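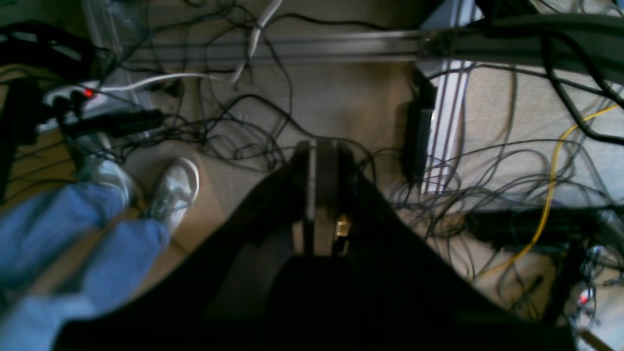 *Gray laces on white sneakers, worn with light blue jeans.*

# Horkar Flat Laces, Style 243

Flat woven polyester laces for sneakers and casual shoes. Sold in packs of two pairs, both the same color and length.

## Details

- **Material:** polyester, flat weave
- **Tips:** clear plastic, heat sealed
- **Lengths:** short, medium, long
- **Colors:** 10, including white, black, navy and gray
- **Pack:** 2 pairs
- **Maker:** Horkar

## Choosing a length

Style 243 comes in three lengths. Short fits most children's shoes and low shoes with few eyelets. Medium fits most adult low-top sneakers. Long is for high-tops and for wide shoes that use up more lace across the tongue.

If your old laces are still in one piece, pull one out, lay it flat and compare it with the printed ruler on the back of the pack. Old laces stretch a little with wear. If yours falls between two lengths, order the longer one.

## Fit and feel

The weave has a slight texture, and a single bow holds well in everyday use. The laces are thinner than our Astwood line and pass through small punched eyelets without bunching. For shoes with metal hooks, we suggest the round Tudose laces instead. Flat laces can fray where they rub against a hook.

## Care

Take the laces out of the shoes before washing. Put them in a mesh bag and machine wash cold with similar colors. Hang to dry. Do not bleach colored laces, and keep them out of the dryer, which can loosen the tips.

The white and light gray laces pick up dirt faster than the others. Dish soap and an old toothbrush will take care of most marks between washes.

## Shipping and returns

Packs ship from our Grulbridge warehouse in a flat envelope. Unopened packs can be returned for a refund. If a tip comes off in normal use, send us a photo of the lace and we will mail a replacement pair in the same color, or the closest one in stock.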